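Enov hand set for Plurnden two-arm base, wheelchair pushing

2 out of 5
Posted Sat 12 September

Writing this fast between shifts. We bought the Enov multi-finger hands to go on our Plurnden base, mainly for moving empty manual wheelchairs around a training room. Empty. No patients, don't even think about it until the thing below is fixed.

The good stuff first. Mounting was easy, one evening. Fingers wrap a push handle better than the two-jaw clamps we had before. Straight line pushing on a flat floor is fine. Close the hands, wait for the hold signal, go.

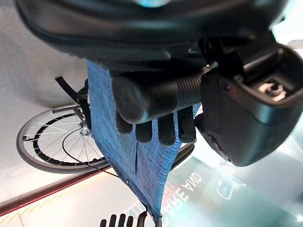 Now the fault. The right hand drops its hold signal in the middle of a push and the software doesn't stop the base. It just keeps driving. So one hand has let go, the other hasn't, and the chair swings round on the side that's still held. First time it did it the chair went into the bed rail. Second time I was close enough to hit the stop button. Logged it after that: 40 bad releases in 774 pushes. All right hand. Left hand never did it once.

Swapped the hands over. Fault moved with the hand, so it's not the arm and not my cabling. Enov support had me reflash twice, then asked for logs, then went quiet for a week. The box says good for 3000 grips before service. Ours started acting up before 1000.

What bothers me more than the bad hand is the default settings. Loss of grip is set to "warn" out of the box. Should be "stop". It's burried on the third page of the safety menu and the manual gives it one line. Change it before you do anything else. The warning itself is a beep you can't hear over the base fans. 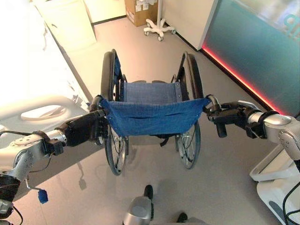 Other things, quick:

Wrist camera is OK but once both hands are closed all you get is a close-up of whatever you're holding. Useless for spotting a slip. Use the head camera.

Finger pads wear at the tips. Spares ship from Sison only, slow.

Stop button on the base works every time. Tested it a lot, obviously.

Replacement hand is supposed to come in October. Until then we run with grip loss set to stop, half speed, and a person within reach of the button teh whole time. No bad swings since, just a lot of stopping and starting.

Would I buy again? Not at this price. Trerum sells a hand that stops by default, fewer fingers, less pretty. Going to try to borrow one. Will update if the new right hand behaves.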